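Ticket 956 – Demo robot stops picking up soft items before the open day
Opened by: Irén Medve, Evonstead
Assigned to: Wahyudi Wibisono, Skatetti support
Priority: high
Status: resolved, one point open

Irén Medve, first message
Good morning. We have the open day on 24 Aug 2018 and we expect 67 visitors in small groups. The main demonstration is tidying a room: the robot must pick soft things, for example a pillow or something knitted, and put them away. Since the last update the right hand closes, waits a moment and then opens again without lifting. The screen shows "grasp timeout 2080". It does not happen every time, and I could not find a rule in it. Hard objects are fine.

I have already restarted the controller and done the finger calibration two times. I also changed the network cable, although I did not believe it was the reason.

Wahyudi Wibisono
Thank you for the clear report. Please tell me which hand profile is loaded, and whether the sleeves are on during the calibration. Please also send views from the wrist cameras and from the head, with the robot at work in the demo area.

Irén Medve
The profile is "Ura standard". The sleeves were on, yes. We put them on in July and we did not take them off after that. The views are attached.
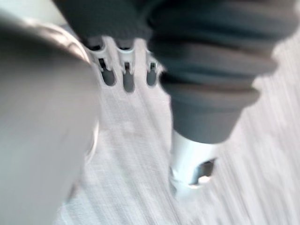
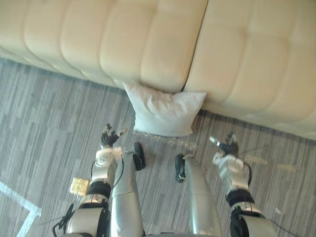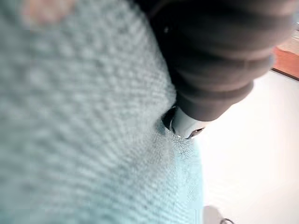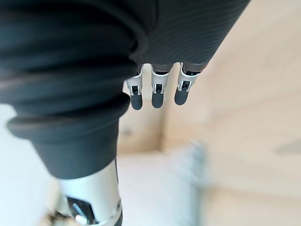 Attachments 1 to 4, demo area. The second is the head view, the others are wrist views.

Wahyudi Wibisono
Received, thank you. The third one is useful to me, with the white fingertip against the blue knit. With such material the resistance rises slowly, and the standard profile waits for a quick rise. If it does not come in time, you get the timeout. In the first one there is a lot of motion blur, so please also lower the wrist speed when you test.

About the sleeve: in the fourth view it reaches down to the base of the fingers. I can not say from a picture if it disturbs the movement. Please do the following:
1. Power down and fold both sleeves back.
2. Run the finger calibration without them.
3. Load the profile "Ura soft" and set the closing delay to 100.
4. Put the sleeves on again and repeat the demo.

One more remark, on the second view. There is clear plastic film on the carpet in front of the pillow, and a small yellow packet on the left. Please clear the floor before each group – the film is thin and a foot may slide on it.

Irén Medve
Steps 1 to 4 are done. Leen Kanaan made the calibration with me. The pillow is now lifted at each attempt, the knitted piece also, but with this one the hand is a little slow. For visitors it is acceptable. The film and the packet are removed and I added the floor to our checklist.

Hakim Khoo, Evonstead
Can we keep the soft profile for the whole day? Melati Ong presents also the part with the Güler boxes, and these are hard.

Wahyudi Wibisono
Yes, the soft profile works with hard objects, only the grip is weaker. Please do not fill the boxes. If you want to change the profile between groups, stop the arm first and wait for the green light.

Irén Medve
We will keep the soft profile and leave the boxes empty. The slow closing on knitted material can stay open as a separate point, with low priority.

Wahyudi Wibisono
Agreed. I set this ticket to resolved and I will write to you when the next profile version is ready for testing.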